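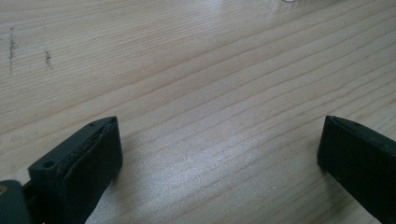 Los dos dedos de la pinza, bien abiertos sobre la mesa de madera.

Tiempo de lectura: 6 minutos

Una mañana en el taller de las pinzas

¿Alguna vez has intentado coger una uva con unas pinzas de cocina? Si aprietas demasiado, la aplastas. Si aprietas poco, se te escapa y acaba debajo de la nevera. Pues a los robots les pasa lo mismo, y hay personas que se dedican a enseñarles a hacerlo mejor. En diciembre fuimos a verlas trabajar a la jornada de puertas abiertas de Brutska, un taller donde se construyen y se prueban manos para robots. ¡Y nos dejaron tocar casi todo!

Nos recibió Ashton Tautahi, que lleva la zona de pruebas y habla muy deprisa, sobre todo cuando algo le gusta (le gusta casi todo). Lo primero que nos preguntó fue cuántos dedos creíamos que necesita un robot para trabajar. Unos gritaron que diez, otros que cinco, y una niña de la última fila dijo que cien. Ashton levantó una pinza y nos enseñó la respuesta: con 2 se pueden hacer muchísimas cosas.

¿Solo dos dedos?

Haz la prueba ahora mismo. Junta el pulgar y el índice como si fueras el pico de un pájaro. Puedes coger un lápiz, pasar la página de un libro, levantar una cuchara o quitarle la tapa a un rotulador. Lo que haces es apretar un objeto por dos lados a la vez, y eso mismo hace una pinza.

Los dedos de la foto son oscuros, casi negros, y por la parte de dentro, la que mira al otro dedo, llevan una almohadilla que parece de goma. ¿Para qué sirve una almohadilla así? Para agarrar mejor. Piensa en la suela de tus zapatillas: si fuera lisa y dura como un plato, patinarías por todo el patio. La goma se pega un poquito a las cosas, y así no hace falta apretar tanto. Los científicos llaman a eso rozamiento, o fricción.

Una pinza que se lleva en la mano

Esta fue la parte que más nos sorprendió. La pinza no estaba montada en un robot, ¡la llevaba una persona! Se sujeta con la mano y tú mismo abres y cierras los dedos. Mientras tanto, una cámara graba lo que pasa delante. Después un ordenador estudia esas grabaciones para aprender cómo se acerca uno a un vaso o cuánto hay que abrir los dedos antes de cogerlo.

Es como cuando aprendiste a atarte los cordones. Seguramente alguien se sentó a tu lado y lo hizo despacio, una vez y otra, hasta que te salió. Cada una de esas veces se llama demostración. En Brutska usan 400 demostraciones para una tarea sencilla, como mover una taza de un sitio a otro, y más de 808 cuando la tarea tiene truco, como doblar un paño. ¡Imagínate doblar el mismo paño toda la semana!

«¿Y no os aburrís?», preguntó un niño. Ashton dijo que a ratos sí, y que entonces ponen música.

Lo difícil es ver

Nosotros pensábamos que lo complicado sería agarrar. Resulta que mirar también cuesta lo suyo. Fíjate otra vez en la mesa: entre los dos dedos hay una mancha de luz muy brillante, un reflejo en la madera. Tú sabes enseguida que eso es luz y que no se puede coger. Un ordenador tiene que aprenderlo. A la izquierda hay además unas marcas oscuras, como moteadas. ¿Son manchas, son rayas de lápiz, son miguitas? Con una sola foto cuesta decidirlo, y eso que tú tienes unos ojos estupendos y muchos años de práctica mirando mesas.

Por eso en el taller cambian de mesa, de lámpara y de objetos todo el tiempo. Un robot que solo ha visto una mesa se hace un lío cuando le pones otra.

Nos tocó a nosotros

Al final hubo turnos para probar. La misión era pasar un dado de espuma de un plato a otro. Parece facilísimo, pero la pinza no te deja sentir con la piel, así que hay que ir con cuidado y mirar mucho. A la mayoría se nos cayó el dado la primera vez, y a la segunda ya casi nadie fallaba. El robot grande del taller, al que llaman Jima, hizo el mismo ejercicio a nuestro lado, muy despacito. También se le cayó una vez y le aplaudimos igual.

Prueba en casa

Necesitas unas pinzas de cocina, dos gomas elásticas y varias cosas que no se rompan: un corcho, una goma de borrar, una pelota pequeña, un macarrón crudo.

Primero intenta pasar cada cosa de un cuenco a otro con las pinzas tal cual. Luego enrolla una goma elástica en cada punta y repite. ¿Qué objetos se agarran mejor ahora? ¿Hay alguno que siga escapándose? Apunta los resultados en una hoja y después pide a alguien de tu familia que lo intente con un ojo cerrado, que tiene mucha más miga de lo que parece.

Palabras para guardar

Pinza: mano de robot que sujeta las cosas apretándolas entre sus dedos.
Rozamiento: la fuerza que frena dos superficies cuando una se desliza sobre la otra.
Demostración: hacer una tarea para que otro, persona o máquina, aprenda a repetirla.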